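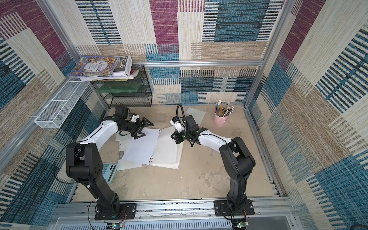 Get Involved > Calls > Family Playtesters

Families wanted to test a new party game at home

Clomeck is looking for households to play an early version of Clodumgate, a team game for the living room. You play it with one virtual reality headset and a deck of cards. The player in the headset explores a flooded castle, and the rest of the group reads clues from the cards and shouts directions. A full game takes 49 minutes if nobody argues.

The test runs through February. We send you a copy of the game and you play it at home, at whatever time suits your family, then tell us how it went. We have played it many times in our own office in Makhubela, but we know all the rules by heart and are no longer much use at spotting the confusing parts. 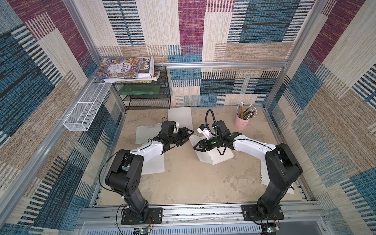
We are most interested in mixed groups. Parents with teenagers, grandparents visiting for the weekend, two families who get together for dinner – all of these are fine. You do not need to be good at video games. At least one person in the house should never have used a headset before.

What you would do

- Play the full game 4 times during the month, with at least three people each time
- Let a different person wear the headset first in each game
- Fill in a short form after each game, the same evening if you can
- Join one video call with us at the end, which lasts half an hour

Please play with the printed rules only for the first game. If you get stuck on something, make a note of the page and agree on your own answer. We would like to see what you decided.

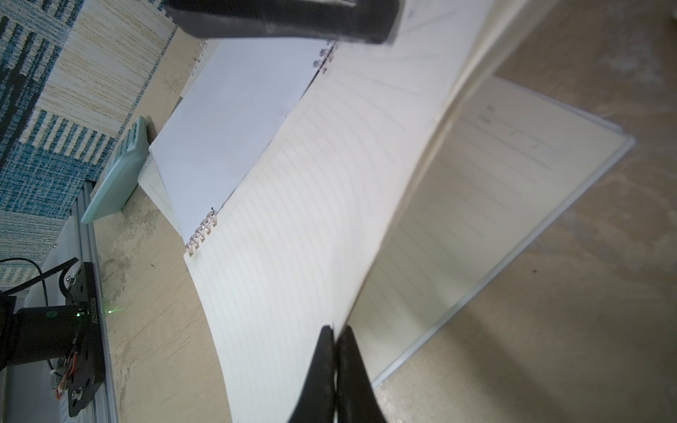 Who can take part

The adult who signs up must be 18 or over and be present for every game. Players need to be at least 13 to wear the headset. Younger children can join in on the card side, and the reading level is fine for most eight-year-olds.

You will need a headset of your own and a clear patch of floor. A list of the models that work with the game comes with the sign-up form. If yours is older, ask anyway. Anyone who gets motion sick easily should stay with the cards – there is a boat section in the second half that moves quite a bit.

What you get

Each household that finishes all the games and the call receives 700 points to spend in the Itell game store, plus a boxed copy of the finished game when it comes out. Your names go in the rule book if you want them there. The test copy is yours to keep, but please don't post pictures of the cards or the castle map until the game is released. 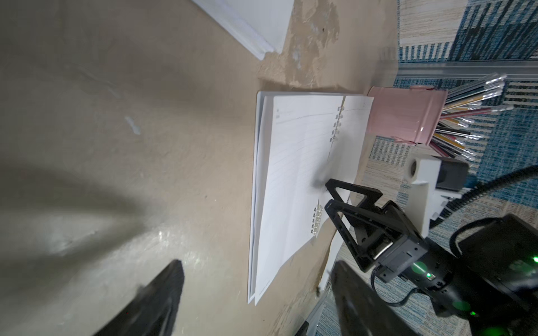

Forms are read by Precious Buthelezi, who wrote the clues, and Kgomotso Mokgethi, who looks after the tests. We don't share your answers outside the team, and we don't ask for recordings of your family playing.

How to apply

Fill in the sign-up form and tell us who lives in the house, their ages, which headset you have, and the last game you all played together. A few lines is plenty. Applications close at 5 p.m. on the last day of the month before the test. We will write to everyone, including households we can't fit in this time, and we keep a waiting list for the next round.

Questions about the game or the headset can go in the comment box on the form.

38 shares | 6 comments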